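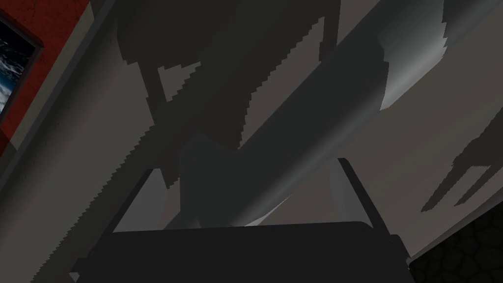

Simulator still courtesy of the Burkano Robotics Club

The Burkano Robotics Club meets in a basement in Celtosstead, under the public library, and the first thing you notice is how quiet it is. No motors, no solder smell. Just a row of hand-me-down desktop computers with the fans going, and a bunch of teenagers leaning in so close to the screens that their noses nearly touch the glass.

The club does almost all of its work in simulation now, and its members love it. They're getting ready for the Sibiya Open, a school competition held every January in which teams send in code and the organizers run it on a robot that exists only in software. Last season 82 schools entered. Burkano finished tenth, a number that has been written on the whiteboard ever since and that I was told about four times before I had my coat off!

The rules fit on one page. Each team gets a furnished room, a robot and a job, and has 10 minutes of simulator time to get the job done. The room stays the same, but the robot starts from a different spot every time, so anything that depends on knowing exactly where you are falls apart fast. One of the seniors showed me a folder of failed runs (there were 522 in it) and she scrolled through them the way other people show you vacation pictures. She had favorites. In one, the arm reaches for a shelf, misses, and keeps on politely reaching for the rest of the run.

Shadows were the big topic on the night I visited. The club's color detector kept mixing up dark objects with the shadow of the arm, and in this simulator a shadow lands on the wall as a big dark shape with edges like a staircase. One group wanted to turn the shadows off while they practiced. Another said that was cheating yourself, as the Open runs with them on. It got loud, in a happy sort of way, and then somebody went for pretzels and came back with a third idea - teach the program what its own arm looks like and subtract it.

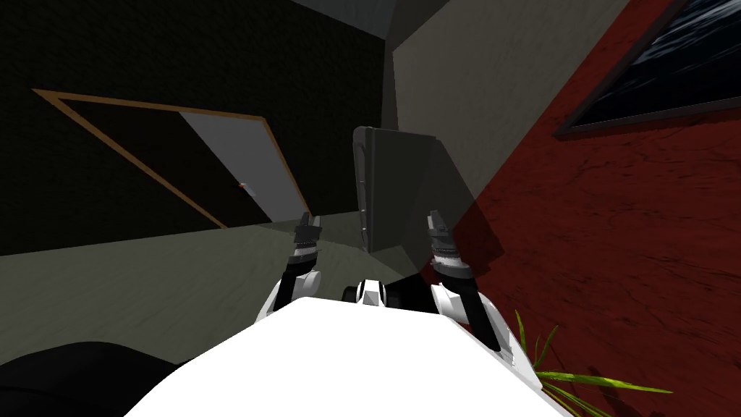 Two arms are new this year, and they have changed how the club splits up its work. In the past one person could write the whole reach-and-grab routine over a weekend. Now there's a left-arm crew and a right-arm crew, and a very patient sophomore who writes the code that keeps them from crashing into each other. A tilted view like this one, with a dark gray slab standing between the two grippers, is the kind of thing her code has to make sense of. Which arm goes first? How close is too close? She keeps her answers in a spiral notebook and won't let the crews see it until they've made their own guesses.

The simulator is called Mikitz, it's free, and it runs on machines that most schools would have thrown out. That matters down here. The club's whole budget last year was 40 dollars, and most of it went to extension cords. Nobody has to wait a month for a broken part, and a ninth grader on her second visit can drive the arm straight into a wall, laugh, and hit reset.

I stayed an hour longer than I'd planned. By then the left-arm crew had found a bug in the right-arm crew's code and was being unbearable about it, and two kids at the end of the row were already starting another run.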